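**Burial index search returns duplicate plots, Parry parish cemetery records**

Status: open. Search on the Woltavel burial index lists the same grave twice when the surname carries a religious suffix (S.J., O.P., O.S.B.). Reported by the chancery archive in April.

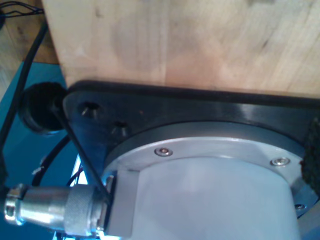 *By Nest Landeg | June 6, 2025*

**Reproduced.** Searched the clergy section by surname. 240 results returned, 102 of them duplicates. Section, row and plot match in every pair. Only the suffix field differs.

**Checked**

- Source ledger transcription: one line per burial, no repeats
- Ciltell import log: no errors, two passes recorded
- Date of death field: identical in each pair

**Cause.** The second import pass reads the suffix as part of the surname and writes a new record. Lay burials are unaffected — the field is blank there. 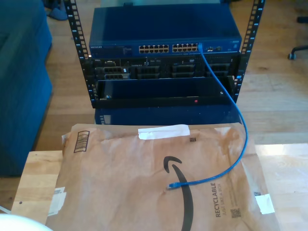

*Netgear switch at the top of the rack equipment*

**Workaround.** Filter on `suffix = null`, then search by plot number. Tested on 30 Jesuit and Dominican graves, one result each.

**Pending.** Merge script is written but not run on the full index (about 2,000 records). Plekeo to confirm the backup first. Headstone transcriptions attached to the duplicate records must be moved before deletion.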